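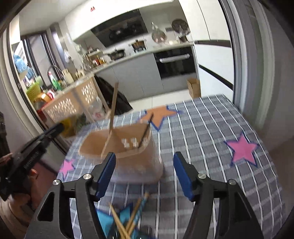
Cardboard boat with mast, checked cloth, stove and spice rack behind.

Small Kitchens, Interim Report
To: Brotard Household Fund
From: Rochelle Hutchins, project lead, Bollonow Tenants' Kitchen Project
Submitted Wednesday, March 11, 2020

Where we are

The short version, for the reader who has a stack of these to get through: the demonstration kitchen at Lykkegaard Court is up and running, the utensil work is mostly done, the storage work is half done, and the handout is late. The rest of this report is the long version, which your guidelines ask for under the name "narrative."

You will remember that we applied to help tenants in small apartments get more use out of kitchens that were designed by someone who ate out. Our proposal promised 20 home sorting sessions and one kitchen where people could come and try things before rearranging their own. So far we have completed 18 of the sessions. The remaining 2 are both in the Zetley building, where the elevator has been under repair for as long as we have been under contract, and I have stopped making promises on behalf of the elevator.

Sorting sessions

A session is a plain affair. Everything that lives in the utensil drawer comes out and goes on a cloth where it can be looked at. The tenant picks up one thing at a time and decides where it belongs. We keep our opinions to ourselves, or at least we did in the first few, when we were on our best behavior.

We had budgeted an hour per household. That turned out to be plenty for the forks and hopeless for everything else. People will put a fork away without a word. Hand them a plastic item of uncertain purpose and you get the history of a marriage. I don't want to discourage this, as it is often the most useful part of the visit, but it does explain the line in the budget for overtime.

Chopsticks were the surprise. In the application I gave them half a sentence. In practice they have taken up more session time than all the flatware put together, for the simple reason that they are too long for most drawer trays and too thin for most jars. Laid flat, they roll to the back. Stood up in a wide jar, they lean out in every direction and get caught on sleeves. Pairs drift apart. Several tenants own a good set with a pattern on the upper part and a plain set for cooking, and all of them told us the two are kept strictly separate, usually while separating them.
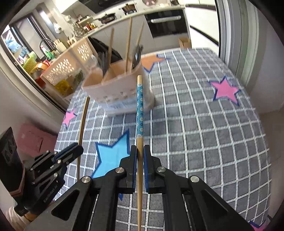
Interim Report, Page 2

What worked best was an upright caddy with dividers and some holes low down for drainage. I had hoped to report something cleverer. We tried a drawer insert, which jammed. We tried a wall strip, which was admired by everyone and used by no one after the first week. The caddy stayed where it was put, and the contents mostly went back in it, although getting people to respect the compartments has been another matter. Long things go in the tall section in theory. In the kitchens we went back to, long things went in whichever section was nearest the sink.

A caddy also shows you when it is too full, which a drawer never does. A drawer will take spoons until it no longer opens, and then people buy more spoons.

We do now ask tenants to sort by use before they sort by shape. Cooking things go near the stove, eating things near the table, and things for serving company can go up high, where they will be safe from both. The old advice, which I am sorry to say appears in our own application, was to sort by material. It looks very tidy and lasts until dinner.

The demonstration kitchen

The kitchen at Lykkegaard Court is an ordinary one, and we have tried to leave it that way. There is a gray countertop, a black range hood, a stove, and white upper cabinets. The spice bottles have a rack and the rack has a spot on the counter. Our first visitors asked when the remodel was going to start, and I chose to take that as a sign of authenticity.

Our one extravagance is the gray checked cloth with the stars on it. Your mid-year letter asked, politely, why textiles appeared under "equipment." The reason is that small utensils disappear on a busy counter, and on the checks you can at least see where one spoon stops and the next begins. The stars were a matter of availability. They have since become the favorite feature of every visitor under the age of ten, and of one or two who are older than I am.

Practice runs in the kitchen follow the same pattern as the home visits. The utensils get tipped out in a heap, and the visitor puts them back in the caddy. Then the heap gets made again for the next person. If you have ever wondered what your grant pays for on a slow afternoon, a fair amount of it is this.

The heap matters more than I expected. When we set the utensils out in neat rows, visitors put them away in neat rows and went home having learned that we own utensils. 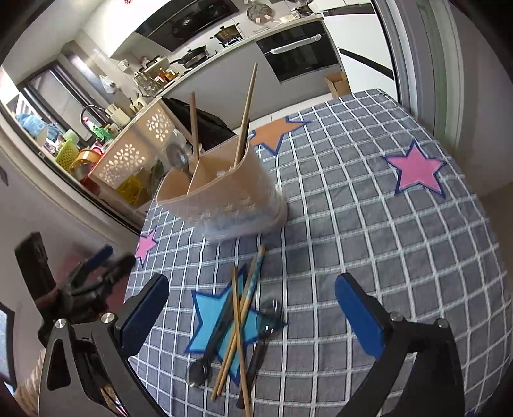
With a tangle they have to decide what comes out first, and that is where the habits show. Some people pull all the chopsticks and leave the spoons for later. Others go for whatever is on top. A few take the largest thing they can see and work down. We have no view on which is correct. We do make a note of where each person gets stuck, and it is nearly always at the same point, with a spoon whose handle is trapped under something else and a temptation to shake the whole lot.

Spoons, I should add, behave badly in company. A big metal bowl at the top of a caddy blocks the next compartment over, and the usual fix is to put it in handle up, whereupon the tenant can no longer tell a serving spoon from a soup spoon. We have tried both directions. Opinion at the sessions was split and occasionally heated. The handout will recommend bowl up and will be ignored in half the kitchens it reaches.

The boat

Your guidelines also ask us to report any activity outside the approved plan, so I had better report the boat.

Parents were coming to the sessions with children, and the children were bored by the second spoon. We set aside some cardboard, paper and thin wooden sticks for them. The approved word for this is "engagement." What came of it was a boat, with a shallow open hull, a mast a good deal taller than good seamanship would advise, and small white paper squares stuck on the inside of the hull. I was told what the squares are for, but I was told in confidence.

It cost the project 10 dollars, most of which was glue. I have entered it under supplies. The parents have been able to finish a sort without getting up, and attendance at the kitchen has been better on boat days, so I would like to make it official and am asking your permission to do that after the fact.

Storage

This is the part that is running behind. With the utensils more or less housed, the next question is where the housing goes. Counters at Lykkegaard Court are short, and every basket that solves a problem takes up room in which another problem had been living quietly.

We have been trying out light plastic pieces: a rack with flower-shaped cutouts, and a two-compartment basket in pale pink. The rack has the better record. Vegetables can sit on a lower tier with air around them, a bag can hang from the side, and the top collects whatever has just come through the door. I would have preferred to keep the top clear. I have raised this with the top several times.

The basket is harder to judge. Two compartments sounded like exactly enough until people began using them, and then one filled up with tools and the other filled up with everything else. It is easy to carry from room to room, so it gets carried, and then it is in the other room. We will keep testing it through the end of the grant, and I expect we will end up recommending it for people who live alone.

Heavy pans are still unsolved. They stay on the stove in nearly every home we visited, and after 18 visits I am coming around to the idea that the stove is where pans live and that we should plan the rest of the kitchen accordingly.

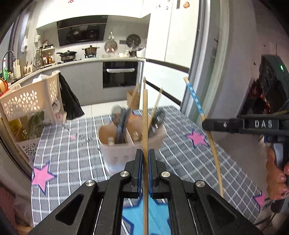
Money

Spending is close to plan. We are under on printing, because the handout has not been printed, and over on staff time, for reasons given earlier under the history of marriages. Cloth and caddies came in at the quoted price. No transfer between lines is needed at present. If the elevator at Zetley is still out when we schedule those last sessions, I will write to you about paying someone to carry the caddies up the stairs, and I may enclose a picture of the stairs.

Still to do

Finish the two Zetley sessions.

Finish the handout. The text exists. It is currently three times as long as the space for it, chiefly on account of the chopsticks, and I am the one who has to cut it.

Return visits to see what has stayed put. We would like to hold these in August, when the tenants have had time to forget what we told them and do as they please. The findings should be more reliable for it.

A decision from you on the boat, please, before the glue runs out.

Rochelle Hutchins
Bollonow Tenants' Kitchen Project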